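Drastley investors told to wait for their money again

Investors in the Drastley Income Fund will have to wait until May for the first of their withdrawals, the firm's chair, Erdal Duman, has told them in a letter that runs to 3 pages and reaches the word "delay" on the last.

The fund closed its doors to withdrawals last autumn, when 600 customers asked for their savings back within the same fortnight. Drastley called this "a period of unusual interest in the product".

Under the new plan, anyone owed less than £1000 will be paid in full. Everyone else will get 2 instalments, the second on a date the letter describes as "to follow" -- a phrase customers may remember from the previous letter, and the one before it.

Mr Duman said the money was safe but "resting" in longer-term loans, chiefly to Stendelus, a property business in which Drastley owns a large stake. Stendelus has yet to file its latest accounts. Its finance director, Hülya Yazıcı, said they were nearly ready.

The letter also invites customers to move their balance into a new five-year bond, Gillura, which pays a higher rate and cannot be cashed in early. Drastley did not say how many had accepted.
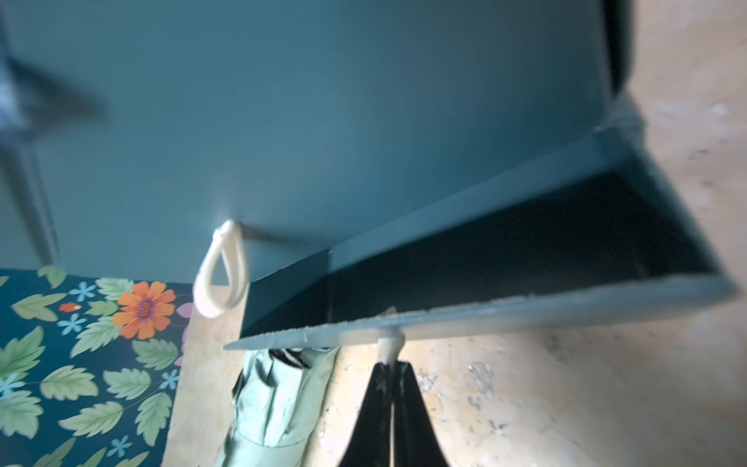
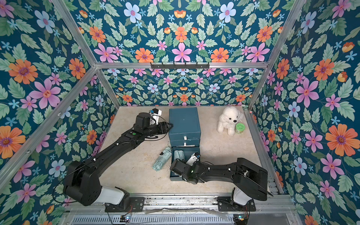
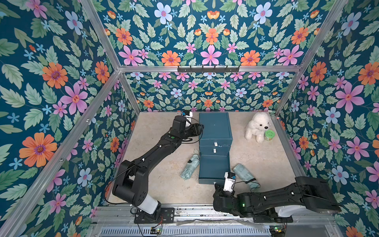
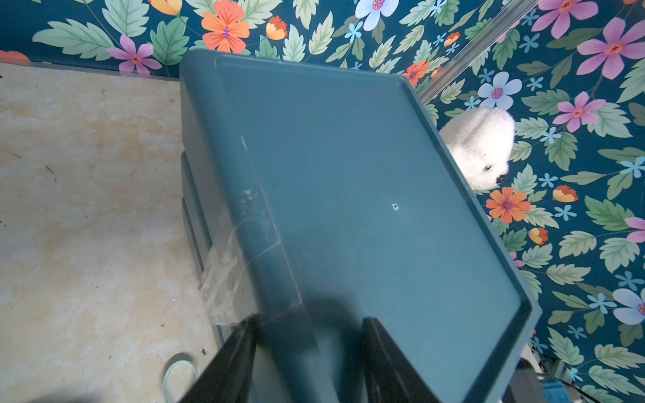 Ward Prins wrote in to say that he had asked for his savings back in person and been handed a Gillura leaflet, and that he would be keeping it with the other letters until the second instalment had a date on it.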